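What the arms changed at our place

I have worked in the finishing department at Vieira for long enough that my hands know the job without me. We handle small textile pieces: cleaning cloths, lining panels, napkins for a couple of restaurant suppliers. Somebody has to pick each piece up, get the twist out of it, lay it flat and pass it on. For most of my time here that somebody was a person at a table.

Last May the company started a trial with two-arm stations for part of that work. I wrote a little about it then and got more mail than I expected, mostly from people in other plants who had been told something similar was coming. They asked what it is like day to day. I have eight months of it now, so I can answer better than I could in the spring.

First, the work itself. Cloth is hard for a machine. A box has the same shape every time you reach for it. A piece of cloth has a new shape every time, and it changes again as soon as you touch it. People do the job by feel and never think about it. The arms have to be taught where to pinch and which way to pull, and most of the effort at our place has gone into that one small moment when the fingers close on the fabric.
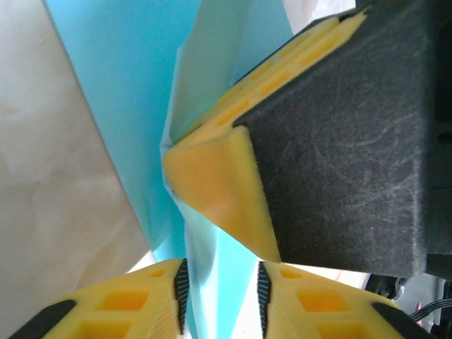 Close up at the fingers, with the light blue cloth pinched at the tip.

That moment is also where the new jobs are. Three of us moved off the tables and onto the stations. My title is now station operator, and I spend the shift setting up work, watching how the cloth is taken hold of, and writing down what I see. There is a form for it in the Eklow software, with boxes for the kind of fabric and the kind of grip, and a notes field that was clearly added by somebody who didn't expect anyone to use it. I use it every time. I logged 1415 attempts before the end of the year and I would guess the notes field was the useful part of most of them.

What I know about cloth turned out to matter more than I thought. The engineers from Kitel are good at what they do, but they had never stood at a folding table. When I told them that a lightweight piece should be taken a little in from the edge, because the edge rolls, they changed the starting point the same week. It took me years to learn that and it had never been written down. I had mixed feelings about giving it away in one sentence. I still do. I asked for it to be noted in my review that the change came from me, and it was.

The second thing people ask about is jobs. There were 43 people in finishing when the trial began. There are 43 now, if you count the three of us on the stations. Nobody was let go. But two people retired from other departments and were not replaced, and some finishing hours went over there to cover the gap. So the number is the same and the work is not quite the same. I don't want to make that sound better or worse than it is. Management has said in writing that there will be no cuts tied to the trial through the end of this year. What happens after that is not in writing.

Pay went up a small amount for operators. Training was 73 hours, all of it on the clock, which we had to push for. The first plan was to have us do part of it at home on our own time. If you are reading this because your plant is about to start, get that question settled early.

My body has noticed the change too. Folding is hard on the thumbs and the neck. My thumbs are much better. My neck is the same, and my eyes are worse at the end of a shift, from looking at one small area for so long. We asked for a break every hour and got one every 90 minutes. We are still asking.

The station is smaller than most visitors expect. The two arms reach in toward the middle from either side, and what they are working on sits between them. The patterned wallpaper on the walls gets more comments than the robots do. 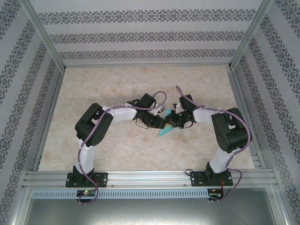 Both arms in at the middle of the station, grippers almost touching.

With two arms you have to think about them as a pair. One holds while the other moves, and most of my notes are about the timing between them. A person does this with two hands and a lifetime of practice. When I train a new operator I have them fold a stack by hand first, slowly, and say out loud what each hand is doing. It feels silly for ten minutes and then they start to see it. The Ukel manual does not cover this. It covers power, cables and error lights, and it covers those well, but it was written for people who fix the machine.

I miss the talk at the tables. Folding leaves your head free, and you can have a long conversation across a table without losing your place. At the station I have to watch, so I am quieter at work than I used to be. We started eating lunch together on purpose, tables and stations both, after a couple of months when the two groups had sort of drifted apart. That helped. There was some hard feeling early on -- a few people thought the three of us were training our own replacements, and one of them told me so. I told her I didn't know if she was wrong. We get along fine.

Speed is the last thing I get asked about. A good folder at our place does 381 pieces in a shift on the small goods. The stations are well below that, and some fabrics we don't give them at all. Anything with a slick finish stays with people for now. The arms get the plain, light pieces, which were always the dullest part of the day, and I have not heard one person ask for those back.

The trial is up for review in the spring. I will be in the room for it, which was not the case last time, and I am bringing my notes. If you work with these and have a break schedule that your eyes can live with, send it to me. I would like to have a few from other plants before then.

Posted January 18, 2026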